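Home Guides Parts Forum Contact

Checking the cables on your two-arm bench

By Guadalupe Ponce

I've looked after our Groseck pair for four years now, and if you only ever learn one job on these machines, let it be this one — most of the odd little faults I get asked about come down to a tired cable. Give yourself a quiet half hour and do it every 700 hours.

Park both arms with the grippers facing each other and the joint lights showing green, then look before you touch anything. Follow each cable down its white link, clip by clip.
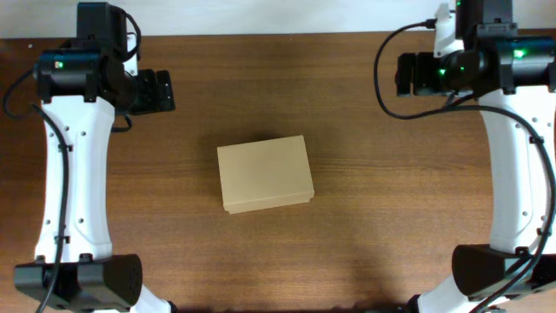
Maintenance > Cables and clips

Now power down, and wait 2 minutes before you put your hands near a joint. Press each clip home with your thumb. Leave a nice easy loop up by the gripper (I know it looks untidy!) so the wrist can turn without tugging. Swap any clip that wiggles, power up again, and run the arms slowly through their full reach while you watch those loops.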